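Plastic tumbler

A plastic tumbler is a drinking cup with a flat bottom and no handle, made of molded plastic. I've looked after this entry on the Kwofie household wiki for a while now, so forgive me if it wanders into my own cupboard (it will).
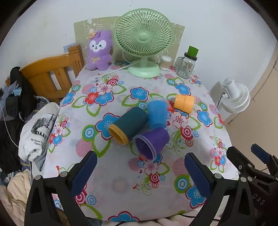 Plastic cups in teal, light blue, orange-yellow and purple on a floral tablecloth.

Name

The word "tumbler" is older than plastic by a long way. The story I grew up with is that early ones had rounded bottoms and fell over if you put them down full, so you had to finish your drink. Mitra Nazari, who edits our glassware pages, thinks that's a tale somebody made up later, and she may well be right! In my family we just say "cups." In Andumcombe, where I went to school, they were "beakers."

Materials

Most of the ones you'll run into are polypropylene, which is a little cloudy and bends when you squeeze it, or a harder clear plastic such as polystyrene or acrylic, which looks more like glass and cracks more like glass too. Color is usually mixed into the plastic before molding. Glitter can be mixed in as well, or sealed between two walls, and I'm a sucker for it either way.

Shape and rim

The sides nearly always taper toward the base. That lets the cup slide out of the mold and lets you stack a pile of them in a small cupboard. Some have a ribbed band for grip, and it really does help with soapy hands. A rim in a different color from the body is common, and we used ours to tell whose was whose at supper (yellow rim was mine, no arguments).

Stacking trouble

Wet cups stuck inside one another are the great nuisance of the type. Amos Halvorsen's method is cold water in the top cup and warm water around the bottom one, then a gentle twist. I've had it work on everything except one pair from the Gestolberg market, and those are still stuck.

Care

Check the bottom for a dishwasher mark. If there isn't one, I wash by hand, or use the top rack at your own risk. Harder plastics go dull from rough sponges, and tea stains the pale colors. Baking soda paste gets most of it off.

Collecting

People do collect them! The Clundell swap table in January had 80 on it last time, all sorts of colors, and I came home with 11 when I'd promised myself 5.

See also: Beaker; Picnic set; Tablecloth, printed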